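Laundry Day at Arholm: Shirts and Bedding 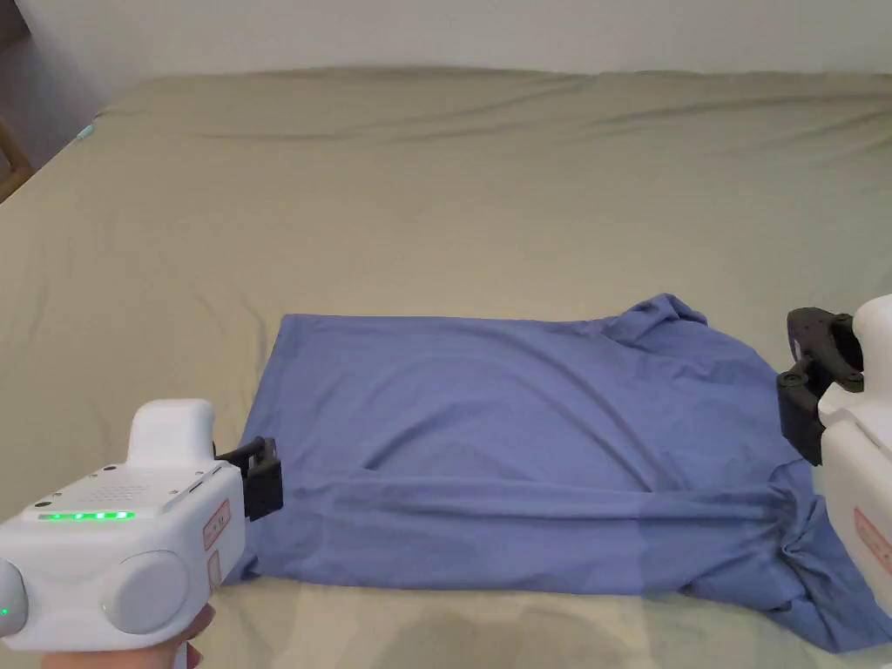
Page last changed: June, 5:20 p.m.

Photos and notes by Rania Atallah

Arholm is a rental house with one big bed, and the bed is where the folding gets done. There is no table long enough. These notes go with the gallery for guests who stay more than a week and do their own wash.

Blue T-shirt on the khaki sheet. The shirt lies sideways, with the lower part doubled over in a long roll. The right side is still bunched up and needs to be pulled straight before the next fold.

The fitted sheet stays on while you fold. Smooth it with your hand first if the wrinkles bother you.

T-shirts go in the top drawer, folded in thirds and then in half. Towels go on the shelf in the hall. Spare sheets are in the Lurard cabinet, five to a stack, and the door code is 3227.

The dryer runs hot. Take cotton shirts out after 20 minutes and let them finish on the rack by the back door.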